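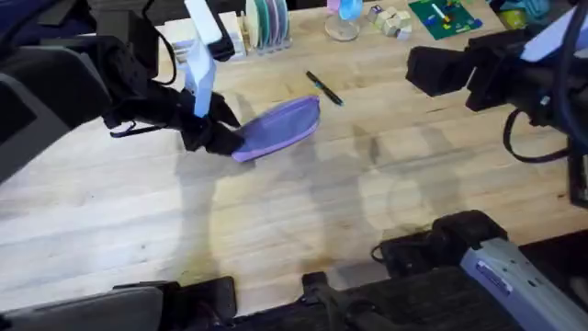

Figure 1. Butcher-block top, planks running lengthwise.

4. Oiling and Care of the Top

This section applies to all Detum tables supplied with an unlacquered wood top, including the 1,530 mm model. Tables with a factory lacquer are covered in Section 5. Do not apply oil to a lacquered top.

4.1 Before You Start

You will need one 200 ml can of Sarnitz Clear Oil (part 356), two lint-free cloths, fine sandpaper, and a sanding block. Read the label on the can before opening it. Work in a ventilated room away from open flame.

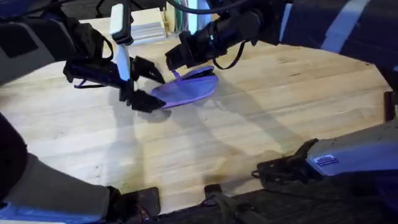 Inspect the top in daylight before sanding. Run a flat hand along the grain and then across it, and mark any rough area lightly with chalk. Natural features of the wood are not defects and must not be sanded out. These include darker bands, small dark marks, and short dark streaks in the grain such as the one to the right of the purple pouch in Figure 2. A gap between planks wider than 2 mm should be reported to the dealer before any oil is applied.

4.2 Applying the Oil

1. Clear the top and wipe it with a damp cloth. Allow it to dry overnight.
2. Sand along the grain with light, even pressure. Do not sand across the planks.
3. Remove all dust with a dry cloth.
4. Stir the oil. Do not shake the can.
5. Pour a small amount onto a clean cloth and spread it along the grain, one plank at a time.

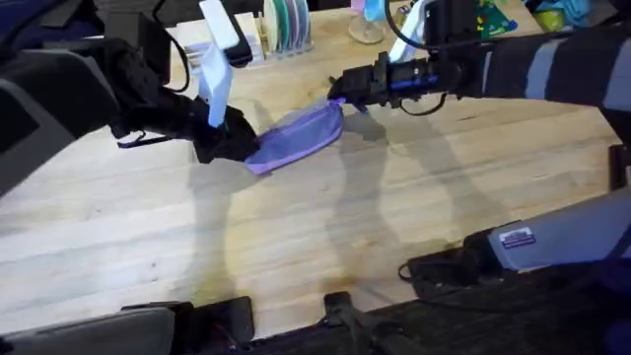 6. Leave the oil for fifteen minutes, then wipe off everything that has not soaked in.
7. Treat the edges and end grain in the same way. End grain takes up more oil and may need a second pass.
8. Wait until the next day before placing anything on the top.

CAUTION: Cloths soaked with oil can ignite without a flame. Lay them flat outdoors to dry, or store them under water in a closed metal container until they can be discarded.

Note: The color will deepen slightly after the first coat. Fabric items left on a freshly oiled surface may stain.

4.3 How Often to Oil

Oil a new top once a month for the first three months, and twice a year after that.
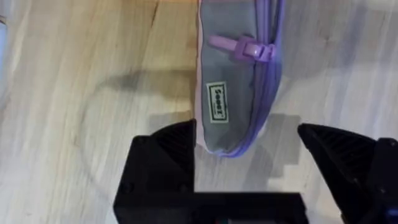
Asante reports that tables in its Grurkotier showroom needed an extra coat in January, when the heating had been on for several weeks, and recommends checking the end grain first. Owners in dry climates may follow the same practice.

For water rings and scratches, see Section 4.4.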